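Jacquard weaving

Jacquard weaving is a method of producing patterned cloth in which each warp thread, or each small group of warp threads, can be raised separately from the rest.

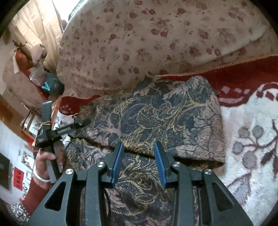

The pattern is formed in the structure of the cloth and is present before any finishing. Typical products include furnishing fabric, damask table linen, brocade, tie silk and mattress ticking.

Mechanism

A jacquard head is mounted above the loom. In older machines it reads a chain of punched cards, one card for each pass of the weft. A hole allows a needle to move forward and leaves its hook in position to be lifted; a blank area pushes the hook clear. Cords known as the harness connect the hooks to the warp threads. Electronic heads replace the cards with small magnets controlled from a file, and the rest of the sequence is largely unchanged.

The width of a design is limited by the number of hooks. Where the cloth is wider than one repeat, several harness cords are tied to the same hook and the figure is woven side by side across the loom. A long repeat in a card-driven machine may need some 2,000 cards, laced in order.

Cloth structure

Damask uses one warp and one weft, with the figure shown by a change between warp-faced and weft-faced satin. Brocade adds extra wefts for the figure, which float on the back where they are not required. Tapestry cloth for upholstery normally has at least 2 sets of coloured warp or weft, exchanged between face and back. Long floats are bound at intervals to prevent snagging.

Defects

Common faults are broken harness cords, which leave a fine line along the length of the cloth, and wrongly cut cards, which repeat the same error in every figure. Uneven warp tension distorts curved outlines.

See also

Dobby loom
Drawloom
Satin weave
Weft float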